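### 4.2 Open-day session

The second part of our study was made during the open day at Drerley in December. Visitors could try the hand-held gripper at a table prepared by Qianru Yin and Suqin Hou. In total 38 visitors agreed to take part, and eight of them had used a similar tool before. Each visitor first watched a short demonstration by Judite Leitão, and then worked alone for seven minutes. The view from the tool (Figure 3) was shown on a screen beside the table, so that the people waiting could follow.
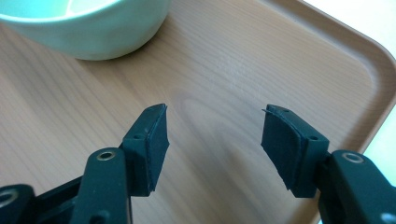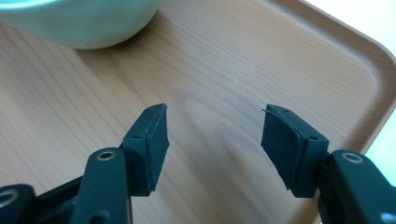 **Figure 3.** Two views from the hand-held gripper, with the fingers open over the wooden tray and a pale green bowl at the upper left.

After removing the trials in which the visitor stopped to ask a question, we kept 1155 grasp attempts. We did not correct the visitors while they were working, even when they held the tool at a very steep angle. Many of them closed the fingers too early in the first minute, and this effect became weaker later. The same tendency was reported for the trained group in Section 4.1, but there it was smaller. The comments of the visitors were written down by Sihan Su and are discussed in Section 5.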